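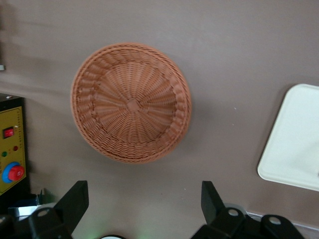

Svenja Leitner wrote back after I sent her the outline for tonight, and her note said I should start with the bread everybody ruins, because a room full of people who have ruined bread will be on your side from the first minute. She also said to leave the chemistry for the second half, and to please speak slower than I did at the library. So, good evening, and I will do my best on both counts!

(Wait for the latecomers. Ask who has a starter at home right now. Ask who feels guilty about it.)

My subject is keeping a sourdough going through a cold winter in an ordinary kitchen, one with a drafty window and a family that moves things. I started mine in January, in the old apartment on Murkari Street, which was a foolish month to pick. The kitchen sat in the low sixties most of the day, and for 11 days I had a jar of gray paste that smelled like a wet dog and did nothing at all. I very nearly threw it out. My mother told me on the phone to leave it alone, and I went on poking it.

(Slow down here.)

What I'd like you to take home from this part is that cold slows a starter down, and slow looks an awful lot like dead. Give it a warmer spot before you give it more flour. The top of the refrigerator did it for me. A friend at the Handano bakery keeps hers in the oven with only the light on, and she has taped a note over the dial after one very sad morning.

Now, flour. I have been buying from the mill at Meltilska, mostly their whole rye, and I feed with a spoonful of that and the rest plain bread flour. You don't need anything fancy. If the bag in your cupboard is unbleached and smells all right, use it up first and then see how you feel.

(Pass the two jars around. Remind people to pass them back. Lids stay loose!)

Feeding times. I used to be very strict about this, alarm clock and all, and I was no fun to live with. These days I look at the jar when I make coffee. If it has risen and begun to sink, I feed it, and if it hasn't, I drink my coffee. When we go away it lives in the refrigerator, and the longest I have left it there is 3 weeks, with a good firm feed beforehand and two more when we got home.

(Chemistry, short version. Wild yeast makes the gas, the bacteria make the sour. A warmer jar tends toward milder and yogurty, a cooler and stiffer one toward vinegar. If they look sleepy, skip to the dough.)

The dough itself wants longer than the recipe says in winter, sometimes half as long again. Look at the size of it and how it wobbles when you nudge the bowl. The Benjelloun cookbook, the one with the torn cover on the side table, has a lovely page on shaping, and you are welcome to leaf through it at the break as long as your hands are clean.

(Break. Coffee by the door. Afterward: scoring, baking in a covered pot, then questions until they need the room back.)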